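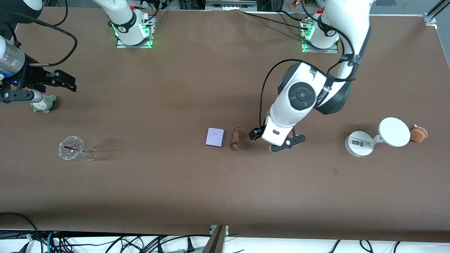
Tedport Toy Library: Frequently Asked Questions

Last updated 17 December 2021

Membership

Who may join the Toy Library?
Membership is open to any adult who lives, works or studies in Tedport or Virport. Grandparents, foster parents and licensed home child care providers may join on the same terms as parents. Applicants must bring a photo ID and one proof of address. A recent utility bill, lease or pay stub is accepted.

Is there a fee?
A household membership costs $10 per year. Child care providers and preschools pay $70 per year, which allows them to borrow for up to two classrooms at one time. Households that receive food or housing assistance may ask for the fee to be waived at the front desk. No written application is needed for a waiver.

Can I use my public library card?
No. The Toy Library keeps its own records and issues its own card. Fines or holds at the public library do not affect your Toy Library account.

I live in Skemis. May I still join?
Residents of Skemis may join if their employer or their child's school is in Tedport or Virport. Visitors may play in the reading corner during open hours without a card, but may not take items home.

Borrowing and Returns

How many items may I borrow?
Each household may have up to 2 large items and five small items at a time. Puzzles, games and boxed sets count as one small item each. Ride-on toys, play kitchens and train tables are large items.

How long may I keep them?
The loan period is three weeks. An item may be renewed once, by telephone or in person, unless another member has placed a hold on it. Items borrowed in August are due back by the end of that month, as the full collection is checked and counted before the school year.

What happens if an item is late?
The charge is 25 cents per item per day, up to a limit of $5 per item. Borrowing is paused while any item is more than two weeks overdue.

May I return items when the Toy Library is closed?
Small items may be left in the blue drop box beside the Xenos Street entrance. Large items, and anything that runs on batteries, must be handed to staff.

Missing or Broken Pieces

A piece is missing. What should I do?
Please return the rest of the set on time and tell the staff which piece is missing. Members have 30 days to look for it. After that, a charge of $1 applies to an ordinary piece. If the set cannot be used without the piece, the replacement cost of the set is charged instead – the amount is printed on the inside of the lid.

Will I be charged for normal wear?
No. Faded paint, worn corners and loose wheels are expected. Please do not glue or repaint an item at home, even if the repair is a simple one.

How are toys cleaned?
Hard toys are washed with mild soap and disinfected after each loan. Cloth toys and dress-up clothes are machine washed. Members are asked to wipe items down before bringing them back.

Donations

Do you accept used toys?
Yes, by appointment. Toys must be complete, clean and free of sharp edges. We cannot accept stuffed animals, car seats, cribs, water toys or items with a known safety recall. The collection now holds 188 boxed sets, and shelf space for further puzzles is limited.

Will I receive a receipt?
A receipt listing the donated items is available on request. Staff are not able to state a dollar value.

Contact

Whom should I contact about my account?
Mahnaz Mohammadi, Membership Coordinator, handles cards, fees and overdue notices. Questions about donations, repairs and classroom loans should be addressed to Thanasis Giannakopoulos, Collections Manager. Both may be reached through the front desk during open hours. Written requests are answered within five business days.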